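Els Michiels
@elsmichiels

1/ Thread on small-parts storage. I have been reorganizing the counting and sorting materials at Palomino, a shared learning room with one long table, one wall of shelves and no closet. Notes on bins, labels and cubes follow. Long.

2/ Starting state: everything in drawstring bags. Bags are cheap and they fit anywhere. They also have no floor. You can't see what is in one without emptying it, so every session began with a pile on the table and ended with a pile going back into whichever bag was closest.

3/ Requirements I wrote down before buying anything. Open top. Flat floor. Rim thick enough for a small hand to grip. Color that does not compete with the contents. Stacks when empty. No lid, as lids go missing and then the bin gets treated as incomplete.

4/ I looked at round tubs first. They pour well and they waste the corners of a shelf. On our shelves a row of round tubs left gaps that collected stray pieces. Square with rounded corners was the compromise. The corner radius matters more than I expected: too tight and small pieces wedge in it.

5/ Wall slope. Vertical walls give more volume for the same footprint. Sloped walls let you slide a piece up the side with one finger, and they let empty bins nest. I took the slope and lost some volume. For cubes and tiles the volume was never the limit.

6/ Color. The bags were red, green, blue and yellow, and so were the cubes. Half the children read the bag color as an instruction. A blue cube in a red bag was a mistake to be corrected, even when the activity had nothing to do with color. Light gray ends that discussion.

7/ White was the other candidate. Our tabletop is white. A white bin on a white table is hard to find the edge of, particularly in the late afternoon when the light comes in flat. Gray has just enough contrast to show where the rim is.

8/ Labels. Jeanine Mulder wanted words, Shahla Alipour wanted outlines of the contents. We tried both on the same bin and the label got too big for the rim. Final version: outline on the shelf edge, one word under it, nothing on the bin. Bins are interchangeable, shelf positions are not.

9/ That last part took some persuading. If the bin carries the label, a cracked bin means a new label and somebody has to find the label maker. If the shelf carries it, you swap the bin and walk away.

10/ Inventory. Total small pieces before sorting: 3000, counted over two evenings. After removing chipped pieces, duplicates of sets we never use and things that belonged to other rooms: 2000. I kept the count because the next person will ask, and because the shelf plan depends on it.

11/ The removed pieces went to Yao-tsung Kan, who runs the Skallositz exchange table. He takes mixed lots as long as they are clean and bagged by type. So the drawstring bags did get a second job.

12/ Cubes deserve their own post. Plain cubes with slightly softened edges are the most used item in the room and the easiest to store badly. People fill the bin to the rim. A full bin of cubes is heavy, and nobody under seven can carry it level.

13/ Fill rule for the shelf bins: one layer. If the floor is covered, the bin is full. The overflow goes in a reserve crate on the bottom shelf, and an adult tops up from it between sessions.

14/ Work bins are a separate thing. A work bin is an empty bin that goes on the table, and you put into it only what the task needs. For a first sort or a first pickup exercise that can be as few as two cubes. Same color, same size. It looks like very little and it is the right amount.
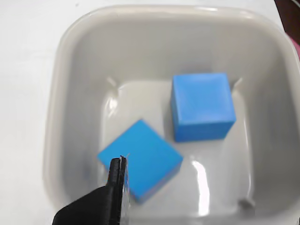
15/ Reason for the low count: with a crowded floor, any grab succeeds. You push in and come back with something. With open floor between the pieces, you have to pick one, line up with its sides and close on it. Different skill, and the crowded bin hides whether a child has it.

16/ Orientation counts too. A cube square to the walls is the easy case. A cube turned forty-five degrees offers corners where you expected faces, and a pinch from the usual direction tends to spin it. Do not straighten the pieces before handing over the bin.

17/ A cube close to a wall is harder again. Fingers need clearance on both sides. Leave it there for a child who has done the open-floor version. For a beginner, nudge it toward the middle.

18/ Noise. Hard cubes dropped into a hard bin are loud, and 11 children doing it at once is very loud. We tested felt liners. They worked for the sound and failed for everything else: lint, crumbs, cubes that would not slide. Liners are out. A mat under the bin takes the edge off and can be shaken outside.

19/ Cleaning. Smooth matte plastic wipes down with a damp cloth. Dry upside down on the rack, not nested. Nested wet bins grip each other and you will be pulling at them before the first session of the morning.

20/ Pack-up procedure, current version. Work bin contents go back to the matching shelf bin. Work bin gets wiped. Shelf bin goes to its outline. Floor check under the table. It takes less time than the bags did, though I have not timed it properly.

21/ Open problems. Flat tiles still stand on edge and slip behind the bins. The reserve crate has no outline yet. Mareike Janssen has suggested a low lip along the back of each shelf, and I have a strip of Joravden edging to try on the bottom one first.

22/ For those asking about the shelf plan: I will post the drawing once the tile shelf is settled. Measurements will be for our shelves, so check the depth of yours against the outside of the rim. The rim is wider than the floor by more than you would guess from looking down into the bin.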